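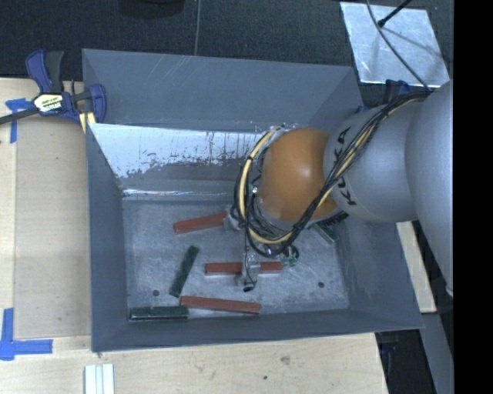
Noreen Moriarty
Shop tips columnist and part-time robot wrangler

Okay, this month's tips come out of a bad Monday, so bear with me while I complain first and get useful later.

We had the arm picking blocks out of the metal bin, same job it had been doing since November, and a little before lunch it started dropping them. It would go down, close, come up, and the block would slide out before it cleared the rim. Then it would go down again and close on nothing at all. I did what everybody does and blamed the newest thing, which was the set of fingertips Emerson had put on the Friday before. Poor Emerson! He changed them back, we ran it again, and it dropped the very next block.

It was the cable bundle. All the wires and the air hose run down the arm and loop around the last joint before they get to the gripper, and we'd tied them up nice and snug because I like things snug. Whenever the wrist turned far enough to reach into a corner, the hose got pulled tight against a tie and pinched. Low air, weak grip, dropped block. In the middle of the bin it worked like a dream, so of course every time I walked over to check, it was working like a dream.

So, tips!

Dress the cables with the arm in its worst position. Park it in the most twisted reach it ever has to make, leave the power off, and tie everything there. It'll look sloppy when the arm goes back home, with a big floppy loop hanging off the side. Leave it alone. I know you want to tidy it. I wanted to tidy it too, and look where that got me.

Hook-and-loop straps for the first week, zip ties later. You are going to move them. I moved ours 5 times. If you do use zip ties, trim them flush with proper flush cutters (nail clippers work in a pinch) so the cut ends don't saw on the hose or on your knuckles.

Run your fingers down the hose when you've got it off. You can feel a flat spot long before you can see it. Ours had two. I cut that length out and put in a new piece, and I cut it with a razor blade, square across, because a slanted end leaks at a push-in fitting and you'll spend an hour hunting for the hiss. Dish soap and water in a spray bottle finds the hiss, by the way, but keep it away from the connectors. Dab it on with a paintbrush.

Clamp the bin. This one I learned the hard way some time ago, when the fingers caught a wall and shoved the whole thing sideways, and from then on every pick was off by the same amount until Markos noticed. Bar clamps on the rim do fine. Snug them by hand, check them at the start of the shift, and make sure the handles stick up someplace the arm never swings through. Then put blue tape on the bench at the corners. If the bin creeps, the tape tells on it, and if you have to take the bin out to clean it you can drop it right back where it was. Change the tape when it gets gummy. Rubbing alcohol takes the residue off bare wood better than the orange stuff does, and it doesn't leave an oily patch.

Don't reach in. I'm putting this in the middle of the page where people still read. When a block drops, your hand wants to go get it, and mine did, on that same Monday, with the arm paused. Paused is a long way from off! Magdalini yelled at me from across the room and she was right to. The rule in our shop now is stop button in, tag on it, and then you can have your block. We also keep a dollar-store grabber hanging by the bench, and it gets used more than any tool we own.

Look at your bin floor once in a while too. Scratches are normal in a metal bin, but a fresh gouge always in the same spot means the fingers are going too deep there. Rub a crayon over the area, run the job awhile, and see where the wax gets scraped away. Achilleas showed me that one and I've used it on drawer runners at home since.

And write down what you changed. I've got a plain spiral notebook on a string. If I'd looked in it I'd have seen my own handwriting saying "retied cables, much neater," dated the same Friday as the fingertips.

Emerson got a pie out of it. Peach.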